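# Notes after 1,396 episodes

I promised to write more often about the data work, and then September passed and I wrote nothing. So this post is long and not very well ordered. 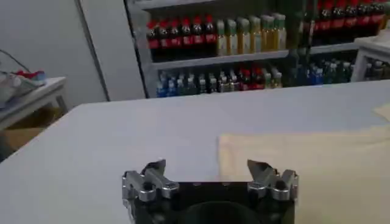
The task we are collecting now is folding. One cloth, one table, one arm. The person moves the leader handle, the arm follows, and everything is recorded: the wrist view, the joint positions, the opening of the fingers. One recording is one episode. When the episode is finished, the person presses a pedal to keep it or another pedal to throw it away. We have kept 1,396 episodes until this week, and the goal in the plan of the Nerari project is higher than this, but I do not want to write the goal here.

Before this job I thought that the learning part is difficult and the collecting part is only patience. Now I have a different opinion. The model we trained on the first 300 episodes was bad in a very particular way. It went to the cloth nicely, it closed the fingers, and then it waited. Sometimes it waited until we stopped it. I looked at the training curves for two days and found nothing strange there. Then I watched the episodes one after another, and I saw that all of us make a small pause after the grasp. We are checking if we really have the cloth. For a person this is one short look. For the model it was a place where the correct action is to do nothing, and it learned this very well.

We made two changes. First, the operators try to keep the hand moving after the grasp, even slowly. Second, I wrote a small script which finds the still parts and cuts them when they are longer than 40 time steps. The script also cut some good parts in the beginning, and I had to repair this, so please do not copy my first version if you have found it in the Lawal repository. The newer one is in the folder "trim".

Another matter is the starting position of the cloth. If you ask a person to put a cloth "in a random way," the person puts it in three or four ways and is sure that this is random. I did the same. We now have a list of 13 starting positions, and the recording program shows a number before each episode. The operators do not love it. I think it is a little boring to follow a list, but the second model could find a corner in places where the first one was completely lost.

I also want to mention failures, because I was asked about them after my last post. In the beginning we threw away every episode where the cloth slipped. Then our data had only perfect folds, and the model did not know what to do when its own fold was not perfect. Today, if the cloth slips and the operator picks it up again and finishes, we keep it and add the tag "recovered." If the operator gives up, we discard it. There are cases in the middle and we do not all judge them the same. I have a page with rules for this and it becomes longer every Wednesday, when we meet to talk about the doubtful ones.

Some smaller things I have learned:

- Clean the lens of the wrist camera in the morning. I lost half a day of recordings to one fingerprint.
- Change the operator after one hour. The folds become faster and less careful, and the person does not feel it.
- Write down the finger opening in the same unit everywhere. We had millimeters in one file and a value from zero to one in another.

The next step is to move the same setup to Eseck, where the table has a different height and the light comes from windows. I expect that the model will be worse there. How much worse, I cannot say. The people at Kudaton have offered to share their towel recordings with us, but their arm has another number of joints, so I must first read how they store the actions.

If you collect similar data and you have a good rule for the "recovered" episodes, please write to me. My rule is already one page and a half.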